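Automation on the assembly floor: what changed for your people?

Forum: Small Manufacturing / Shop Life
7 replies

stepanek_p
Good evening to all. My name is Přemysl Štěpánek and I lead the second shift in a small plant in Koromska. We assemble gear units for feeders and dosing machines. Until last May all the gears and pins were put together by hand, at four benches. Now two of the benches have a robot arm, and the people who sat there have other duties. I would like to hear from others who went through the same change, because I am not sure we are doing it well.

The work itself is simple to explain. You take a pin, you put it in the bore of a plastic gear, you press, you put it in the tray. A good assembler on my shift makes 1090 pieces when the day is calm. The arm makes 900. So it is slower, but it does not get a sore thumb, and the sore thumb was the reason we started.
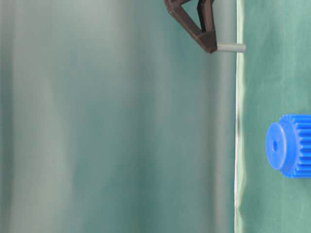

My question is more about the people. Before, they talked with each other all day, the hands knew the work and the head was free. Now one person watches two cells, fills the trays and clears the stops. She told me she is more tired than before, although she lifts nothing. The other three went to packing and inspection. One likes it, two do not.

How did you divide the work after? Do you rotate?

moldroom_gus
We rotate every two hours. Anything longer and folks stop seeing what's in front of them. Also, who clears your stops? If it's the operator, pay her for it. That is a technician's job with an operator's badge on it.

Sellitz_Lane
Disagree with Gus about two hours. We tried it and everyone hated it. You just get your trays the way you like them and then you have to move. We do half a shift now. Ask your people, don't copy a number off a forum.

stepanek_p
Thank you both. Gus, she clears the small stops, for example a pin that was picked crooked. For bigger things we call maintenance. The pay was not changed. I asked for it in June and I was told "we will see after the summer." I will ask again, with your sentence about the badge, if you permit.

moldroom_gus
Take it, no charge.

K_Jirley
I'll be the unpopular one. 900 against 1090 and you moved three people off the benches? In our place that would be called a loss. You could have bought a small hand press for each bench, the thumbs would be fine, and everyone would still have their seat and their conversation.

stepanek_p
This is a fair point and I made it myself in the meeting. We did try one press, on loan. It helped the thumb but the wrist became the problem — the handle was too high for two of the assemblers, and the table could not be changed. Perhaps with a better press I would write a different post today. Also I must correct one thing: the 900 is for one arm in one shift, and it also runs for 3 hours after we go home, if the trays are full. I should have written this at the beginning, I am sorry.

K_Jirley
OK, that changes the math. It doesn't change my opinion of what happened to the two who don't like packing.

shezi_tools
Tired from watching is real. On our line we gave the cell operator the first-piece checks and let her adjust the pick positions herself. She had two days of training and she keeps a notebook by the controller. She complains about different things now, mostly about the rest of us touching her settings.

Sellitz_Lane
Same here with the notebook. Just make sure it stays by the machine. Ours went home in somebody's bag and we lost a morning.

stepanek_p
The notebook I can start tomorrow, it needs no signature from anyone. For the training I have to ask, and also which adjustments the supplier allows us to do without him. About the two colleagues in packing, I spoke with them today at the coffee machine. One would like to come back and share the cells, half a shift each. The other wants only her old bench, and at the moment the two hand benches are both taken. I will write again when I have an answer about the pay.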